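L'atelier ouvert — galerie

Accueil | Le lieu | Galeries | Nous écrire

Des tours, des tours et encore des tours

On nous le réclamait depuis longtemps, alors voilà enfin une page entière consacrée aux ordinateurs de bureau que l'on ouvre à l'atelier Calton. Pas les beaux boîtiers vitrés avec des lumières partout (il y en a sur d'autres sites, et de très réussis !), mais les bonnes grosses tours de bureau, celles qui ont passé des années sous une table à côté d'une corbeille à papier et dont personne n'a jamais vu l'intérieur. C'est justement ce qui nous plaît. On enlève un panneau et on tombe sur une petite ville, avec ses immeubles gris, ses avenues vertes et ses câbles de toutes les couleurs.

L'atelier a déménagé en février dans l'ancien dépôt Vultitz, derrière la voie ferrée. On a gagné de la place, de la hauteur sous plafond, et un quai de déchargement qui change la vie quand une entreprise nous appelle pour vider un étage. Presque 600 machines sont passées par ce quai depuis l'installation. Certaines repartent complètes, d'autres donnent leurs pièces, et quelques-unes restent chez nous un bon moment parce qu'on n'a pas envie de s'en séparer. La tour numéro 961 du registre, par exemple, attend toujours sur l'étagère du fond, et je refuse qu'on y touche.

Les légendes sont courtes, vous êtes là pour regarder.

Ce qu'on aime regarder dans une tour

Le bloc d'alimentation d'abord, pour son étiquette. J'ai un faible pour ces étiquettes couvertes de minuscules sigles, un par pays ou presque, qu'on lit comme un vieux passeport. Ensuite le support du processeur, une fois le levier relevé : c'est l'endroit le plus fin de toute la machine, celui qu'on approche en retenant son souffle. Une broche tordue et c'est une soirée à la loupe (je parle d'expérience, et je n'ai pas gagné à chaque fois).

Et puis les plastiques de couleur ! Sur beaucoup de machines de bureau, une teinte vive signale ce qui se manipule sans outil : un loquet, une poignée, un berceau de disque. Quand on en ouvre 20 dans la semaine, on finit par ne plus chercher, la main y va toute seule. Celui ou celle qui a eu l'idée de mettre de la couleur à ces endroits-là mérite toute notre affection.

Il faut parler aussi des câbles. On a tous vu des boîtiers de série où ils étaient pliés au millimètre, et d'autres où ils avaient l'air d'avoir été versés à la louche. Les deux me réjouissent. Dans le deuxième cas, on prend juste une photo avant de débrancher quoi que ce soit, et on la garde jusqu'à la fermeture du capot.

Série 6 — La tour couchée

Panneau retiré, mémoire absente, support de processeur ouvert : une tour de bureau à ce stade-là, c'est mon moment préféré. 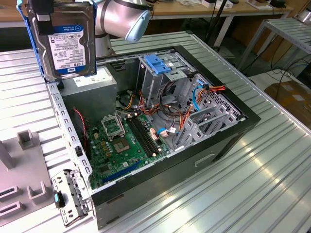
Un WD Blue de 1.0TB dans son berceau en plastique bleu, au-dessus du coin arrière de la tour. Les deux emplacements mémoire sont libres, et la nappe SATA bleue fait une jolie boucle de l'autre côté.
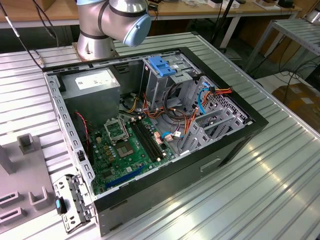

Le boîtier au milieu de l'établi en aluminium. Regardez ces fils orange, jaunes, rouges et noirs autour de la cage à disques, et le loquet bleu vif posé dessus comme un petit chapeau !

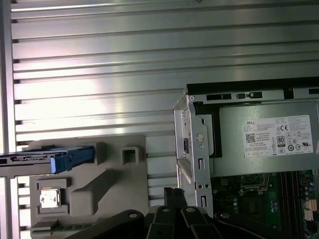 L'étiquette DELL de l'alimentation, avec son marquage CE et son logo 80. Sur le plateau gris moulé, le berceau à poignée bleue et, dans une alvéole carrée, une petite pièce métallique brillante qui ressemble fort à un processeur. 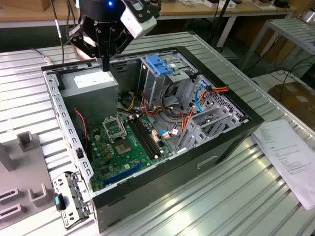

Le support du processeur grand ouvert, les deux emplacements mémoire en parallèle et le connecteur d'extension bleu vers le bas de la carte. J'adore aussi la tôle perforée du fond, presque un nid d'abeille.

Pour continuer la visite

La galerie Catterall rassemble les claviers, triés par couleur (les beiges sont de loin les plus nombreux, et ils ont chacun leur beige). La galerie Brisum est plus récente : on y trouve des imprimantes, des onduleurs et un bac entier de ventilateurs, photographiés un soir de grand rangement. Elle s'étoffe petit à petit.

Si vous avez une tour qui dort dans un placard et que vous hésitez à l'ouvrir, passez donc avec elle ! On débranche tout, on la couche sur un établi, on retire le panneau et on regarde ensemble ce qu'il y a dedans. Prévoyez une heure, un peu plus si elle est pleine de poussière. Gardez les vis si vous l'avez déjà ouverte chez vous — on en a des bocaux entiers, mais jamais la bonne longueur.

L'atelier est ouvert à partir de 14 heures, entrée par le quai. Les photos de cette page peuvent être reprises pour un cours ou un exposé, en citant l'atelier Calton.

Galerie précédente : Claviers | Galerie suivante : Imprimantes et compagnie | Retour en haut de page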